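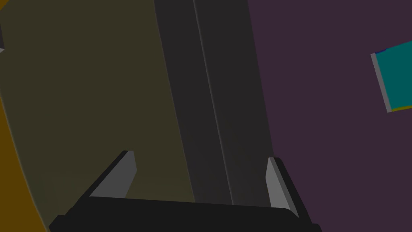

Calstead confirms rear-drive Rimon wagon with revised damping

28 July 2021

Calstead has released the first technical details of the Rimon wagon, a five-door version of its midsize sedan that goes on sale in December. The company had previously confirmed only the body style and the name.

The wagon keeps the sedan's wheelbase and front structure. Everything behind the rear doors is new, including the floor pressing, the side panels and the tailgate ring. Calstead says the ring is bonded as well as spot-welded, which recovers most of the torsional stiffness lost to the larger opening. Total weight is up by 33 kg over the equivalent sedan.

Power comes from the existing turbocharged four-cylinder, rated at 200 hp and paired with an eight-speed automatic. Rear-wheel drive is standard. An all-wheel-drive version is under evaluation but will not be offered in the first model year. The final drive ratio is slightly shorter than in the sedan to offset the added mass.

The main chassis change is at the rear axle. The sedan's coil springs and twin-tube dampers are replaced by progressive-rate springs and monotube dampers supplied by Bellis. The upper mounts have been moved outboard to widen the load floor between the wheel housings. A self-leveling system is optional on the base trim and standard on the upper one.

"The sedan's rear damper was tuned for a narrow range of axle loads," said Shiuli Sarkar, chassis program manager at Calstead. "With a wagon the difference between empty and full is much larger, and we were running out of rebound control on the loaded car. The monotube unit gave us the range without making the empty car harsh."

Tire size is unchanged. Front brakes carry over, while the rear discs grow by 22 mm in diameter and use a new caliper with an integrated electric parking brake. Steering hardware is shared with the sedan, with different software for the assist curve.

Two trims will be available at launch. Both use the same instrument display and seat frames as the sedan. The tow rating has not been published, and Calstead said it is waiting for results from a final round of cooling tests.

Assembly will take place at the Sudine plant on the same line as the sedan. Prices will be announced closer to the on-sale date.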